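Frequently Asked Questions

New to Imdale Physiotherapy and Movement? Welcome! We get a lot of the same questions at the front desk and over the phone, so we've put the answers in one spot. If yours isn't covered, give us a ring or ask when you come in — we love a chat.

Do I need a referral from my doctor?

No. You can book straight in with any of our physios. If you're claiming through workers' compensation or a chronic disease plan you'll need the paperwork from your GP first, so please bring it to your first visit or drop it in beforehand.

What happens at the first appointment?

Plenty! We'll talk through what's been bothering you, how you sleep, what your work involves and what you'd like to get back to, whether that's netball or carrying the shopping up the stairs. Then we'll look at how you move, test your strength and get started on treatment the same day. Most people go home with 2 or 3 exercises to begin with, never a whole page of them.

What should I wear?

Anything you can move in. Shorts are great for knees and hips, and a singlet is handy for shoulders. We have gowns and spare shorts if you're coming from the office.

Does dry needling hurt?

You may feel a quick twitch or a dull ache, and some people are a bit sore the next day. It's completely optional. If you don't fancy needles, tell us and we'll happily use our hands, heat or exercise instead.
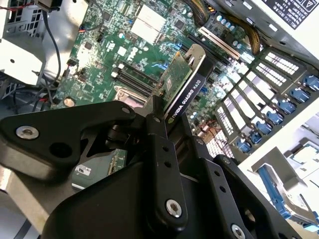
Imdale, September

Our spring timetable is out and we're so pleased with it! The Coste Street rooms now open until 7 pm on Wednesday, which should help everyone who has been squeezing appointments into a lunch break. The Arnitz rooms keep their usual hours.

Can I join a class without seeing a physio first?

We ask everyone to do a one-on-one assessment before their first class. It takes 40 minutes and means your instructor knows about the dodgy ankle or the old back injury before you hop on the equipment. Classes are capped at four people, so you get proper attention the whole way through.

Do you treat kids?

We do, and they're some of our favourite patients! Growing pains, sprains, sore heels after footy — bring them in. A parent or guardian needs to stay in the room for anyone under 16.

Is there parking?

Yes, behind the building at Coste Street, with the entrance off the laneway. At Arnitz it's street parking only, but the Brorkau bus (route 164) stops right outside the door. Both clinics have step-free access and an accessible toilet.

Can I claim on my private health cover?

If your extras cover includes physiotherapy, you can usually claim on the spot. Bring your card and you'll just pay the gap. Rebates vary from fund to fund, so check with yours if you're unsure what you'll get back.

What if I need to cancel?

Life happens! Please let us know by 4 pm the day before so we can offer the time to someone on the waiting list. Late cancellations may be charged half the consultation fee.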